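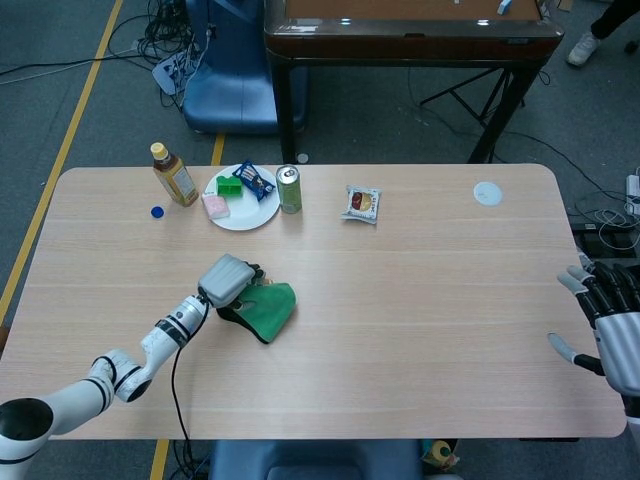
5. Limpeza e uso diário do tampo

O tampo da mesa Urnoritz sai de fábrica com acabamento de veio claro e cantos arredondados, e pode ser usado logo após a montagem descrita na seção 4. O acabamento suporta o uso comum de uma mesa de copa ou de trabalho, desde que os resíduos sejam retirados no mesmo dia. Para a limpeza de rotina basta um pano macio, como o verde que está sobre o tampo, passado no sentido do veio. Garrafas, latas, pratos e pacotes de lanche devem ficar agrupados no lado oposto ao de quem limpa, para que a metade da frente seja feita primeiro. A tampa redonda branca embutida perto do canto do tampo é a do passa-cabos e tem cuidados próprios, tratados em 5.3.

5.1 Antes de começar

Separe:
- dois panos macios, sem costura grossa na borda
- água em temperatura ambiente
- detergente neutro
- um recipiente pequeno para migalhas e embalagens vazias

Não use esponja de face áspera, palha de aço, saponáceo, álcool, removedor ou cera para piso. A pasta Grasta, fornecida em sachê junto com os parafusos, destina-se apenas às roscas dos pés. Não aplique no tampo.

CUIDADO: desligue da tomada qualquer aparelho apoiado na mesa antes de usar pano úmido.

5.2 Limpeza de rotina

1. Feche as garrafas e recolha as tampinhas soltas. Uma tampinha arrastada sob o pano risca o acabamento.

2. Leve garrafas, latas e pratos para o lado oposto do tampo. Levante cada peça; não empurre.

3. Jogue fora as embalagens vazias. As fechadas podem ficar sobre um prato durante a limpeza.

4. Dobre o pano em quatro e passe-o seco, da borda mais distante para a mais próxima, recolhendo as migalhas no recipiente. Não sopre e não varra para o chão, principalmente se a mesa estiver sobre carpete.

5. Umedeça o segundo pano e torça bem. Ele não deve pingar quando apertado com a mão.

6. Passe o pano úmido no sentido do veio, em faixas longas. Vire para uma face limpa a cada duas faixas.

7. Nos cantos arredondados, acompanhe a curva com o pano dobrado. Não use a unha nem espátula para soltar sujeira da borda.

8. Seque com o primeiro pano, depois de sacudido.

9. Traga os objetos de volta para a metade limpa e repita os passos 4 a 8 na outra metade.

NOTA: o pano embolado deixa marcas de água em círculo. Se isso ocorrer, passe de novo com o pano aberto e seque em seguida.

NOTA: panos coloridos novos podem soltar tinta. Lave-os separadamente duas vezes antes do primeiro uso no tampo.

5.3 Passa-cabos

A tampa do passa-cabos é encaixada sob pressão e sai com a mão.

1. Retire os cabos que passam pela abertura, se houver.

2. Levante a tampa pela borda e lave-a com água e detergente neutro.

3. Limpe a parede interna do furo com pano quase seco. Essa parede não tem o mesmo acabamento da superfície e incha com o excesso de água.

4. Espere 60 minutos antes de recolocar a tampa.

CUIDADO: não despeje líquido perto da abertura. Se cair chá ou refrigerante no furo, retire a tampa na hora, absorva com papel e deixe aberto até o dia seguinte.

5.4 Bebidas e alimentos

Latas e garrafas geladas condensam água na base. Use porta-copos ou um prato quando a bebida for ficar na mesa por mais de 16 minutos, tempo usado nos nossos testes de mancha por umidade.

Chá, café e suco de uva mancham mais que os outros líquidos. Proceda assim:

1. Absorva com papel, sem esfregar.

2. Aplique uma gota de detergente neutro diluída em um copo de água.

3. Passe o pano úmido da borda da mancha para o centro.

4. Seque e observe contra a luz. Repita uma vez, se preciso.

Chocolate e caramelo devem ser retirados depois de endurecidos, com a borda de um cartão plástico deitado. Se restar gordura, siga os passos 2 a 4 acima.

Brinquedos e peças pequenas de plástico podem ser usados sobre o tampo sem proteção. Verifique antes se não há areia grudada na parte de baixo.

5.5 Mesa sobre carpete

Os pés com sapata Rustad afundam no carpete nos primeiros dias. Confira o nível uma semana depois da montagem e ajuste pelo anel de cada pé, sempre com o tampo vazio. Se a posição da mesa for demarcada no piso com fita adesiva, cole a fita afastada das sapatas e troque-a quando as pontas levantarem. A cola velha passa para as rodas das cadeiras e dali para o resto da sala.

Para mudar a mesa de lugar são necessárias duas pessoas. Segure pela estrutura, nunca pela borda do tampo.

5.6 Frequência

Pano seco: todos os dias de uso.
Pano úmido: uma vez por semana, ou após refeições.
Passa-cabos: uma vez por mês.
Aperto dos parafusos dos pés: a cada seis meses, com a chave fornecida.

Riscos superficiais podem ser disfarçados com o bastão de retoque Sketero, tom 66, vendido à parte. Experimente primeiro na face inferior do tampo.

Texto: Tainá Barbosa. Revisão técnica: Valdir Vieira.
Revisão de 23 de outubro de 2024. Substitui a folha de setembro.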